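Revista > Deportes > Fútbol > Reportajes

Buscar en la revista: ascenso custirow

El pueblo que se subió al autobús

Custirow, mayo. Cuatro autobuses, salida a las seis de la mañana, y el estadio del Arkeo a 307 kilómetros. Nadie durmió. Un empate bastaba para subir y el empate llegó, feo, sufrido, con el portero sacando una en la raya cuando ya se pedia la hora.

3205 espectadores. Visitantes, alrededor de 20 por cada fila del fondo sur, de pie todo el partido. 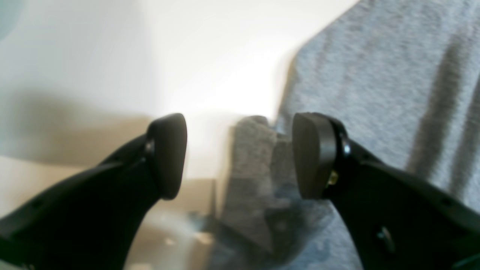 La vuelta a casa

Bocinas desde la rotonda. La plaza llena, la fuente también. El club había quedado fuera dos veces en el último partido, una de ellas contra el Taşdemir, en los penaltis, y de eso aqui se habla todavía en voz baja. 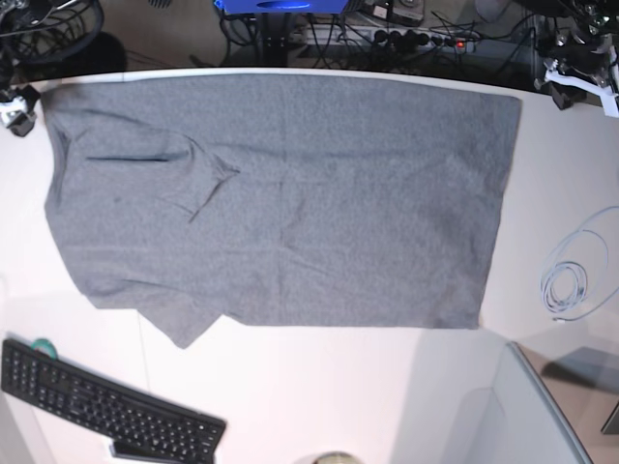
El equipo nuevo costará dinero. La categoría exige otro césped, otro seguro, viajes más largos, y Sustby, el patrocinador, renueva solo un año. De momento la tienda del club tira de lo que hay: camisetas de algodón gris jaspeado, manga corta, sin más. Se agotó la talla M. Los abonos salen el lunes, mismo precio para los socios.

Compartir 20 · Comentarios 4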